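Zoltby Makers' Club - minutes of the August meeting

Opened at 7:05 pm in the upstairs room at Stutum Hall. The July minutes were accepted with one change: the lease on the hall ends next spring.

Dues and money. The club has 113 paid members. Rent went up in July, and the members present voted to leave dues where they are until the lease is settled. The Detik grant report is due at the end of the month.

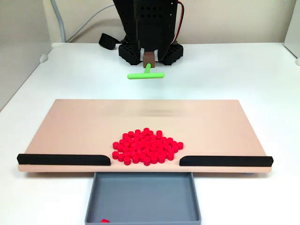 Workshop storage. Unclaimed projects will be cleared from the back shelves before the fall classes start. Items need a label with a name and a month. There was a long talk about marking shared tools, as things keep going home in the wrong bag. Bright colors were favored - a lime green like the T-shaped tool over the white tabletop is easy to spot - and paint will be bought for the hand tools first. Clamps can wait.

Fall classes. Bookbinding is full at 13. Basic sewing has two places left. The Okabe lathe stays off limits until the new guard is fitted.

Other business. The side door sticks again. Members should use the front entrance after 6 pm.

Closed at 8:40 pm. Next meeting in September, same room.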